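Main page — Browse — Subjects A to Z — Recent changes — Help

Equipment planning for robotic cloth handling

Equipment planning for robotic cloth handling is the process by which a workshop, laundry or research group decides what to buy, in what order and on what budget, before robot arms are set to pick up, fold or sort fabric. It differs from planning for rigid parts mainly in the share of money given to grippers, work surfaces and trial time. The arm itself is often a smaller item than first-time buyers expect.

Scope

A plan normally covers the arm and its controller, the gripper, the table or bench, cameras and lighting, cabling, safety measures, test fabrics, spares and staff hours. Building work is treated separately unless the floor or power supply has to be changed. Software licences may be listed as equipment or as running costs, depending on the accounting rules of the buyer.

Capital costs

Payload is seldom the limiting figure, as most cloths and small garments weigh little. Reach and repeatability matter more. An arm that cannot reach the far side of a spread item will need either a second arm or a turning step, and both add cost. Plans that begin with a single arm usually reserve bench space and a power outlet for another.

Grippers are commonly bought in more than one type. Parallel jaws suit pinching and lifting; wider or padded jaws suit holding an edge. Jaw tips wear and are ordered as consumables. The Beltska planning sheet, a template used by several small workshops, lists 2 sets of spare tips for each arm and places them in the first order.

Tables are chosen for a flat, plain top whose colour contrasts with the fabric. A matt finish reduces glare in camera images. Fixed lighting is generally preferred to daylight, which changes during a shift and makes trials hard to compare.

Running costs

Running costs include tips, cables, replacement motors, calibration, power and operator time. Cable wear is a frequent cause of short stoppages on small arms, and spare leads are cheap enough to be held on site. Operator time is the largest entry in most first-year budgets. It covers setting out the cloth, restarting failed attempts and recording results.

Trials before purchase

Suppliers may lend or hire out an arm for a trial period. The trial should use the buyer's own fabrics, including thick, fuzzy and folded items, and should be run by the staff who will later operate the cell. At the Lernport textile workshop, a plan drawn up in June allowed 5 weeks for this stage and logged 716 grasp attempts before the main order was placed. The Fotville plan, prepared for a larger site, set its limit at 901 attempts.

Folded cloth is a useful early test. The gripper may take one layer or several, and the result depends on approach height, jaw opening and the stiffness of the fold. Sewn labels and hems change the local thickness and should be included in the test set — they are common on finished goods.
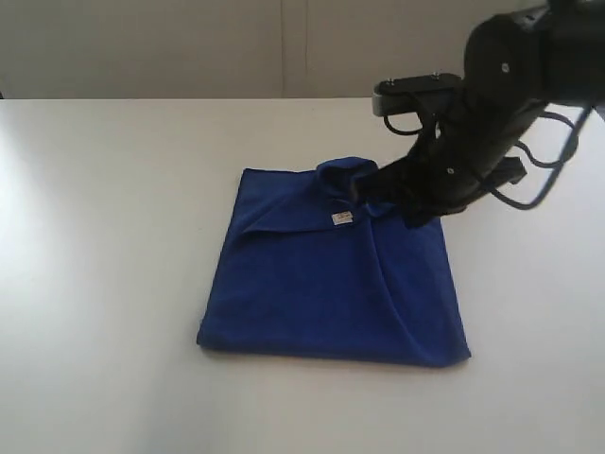

Results are usually recorded by fabric type and grasp point. An overall success rate is of limited value in a purchase decision, because one difficult fabric can account for most of the failures.

Phasing

The Engelhardt method divides spending into two releases. The first pays for one arm, one bench and the trial; the second is held back until the trial record has been reviewed. Critics note that split orders can lose volume discounts and lengthen delivery. Leasing avoids part of this problem but may restrict changes to the gripper mount.

Related articles
Bench layout for small robot arms
Cable management
Gripper selection
Leasing of workshop equipment
Test fabrics

Last edited 2021-04-24 — Contact the editors — Copyright and reuse — Back to top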